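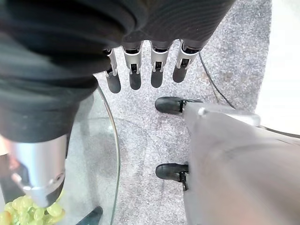

**9th June – lounge corner, Plitgate**

Grapes and bowl today, on the glass table. I love this table! Rounded outline, clear top, and the black beam underneath shows right through, so every berry stands out against the gray carpet. 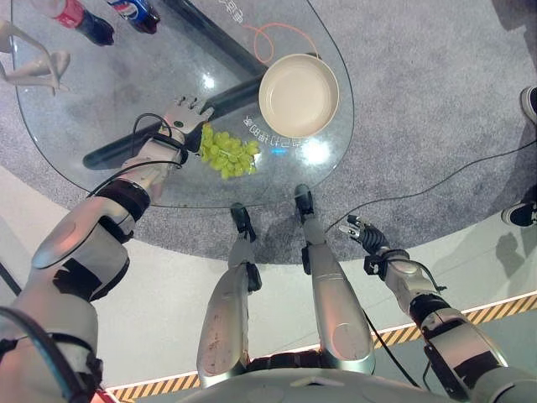 *2 min read*

Pale green grapes, beige bowl – such a good pairing. The bowl is shallow, with a raised rim, and the pile sits close by on the bare glass. Sombat Meesuk wants red ones in July for contrast, and I'm all for it. Bought 900 g from Prenell, which should do for both of us if we stop snacking.

To do: glass cloth, second bowl, ask Sombat about the seedless kind.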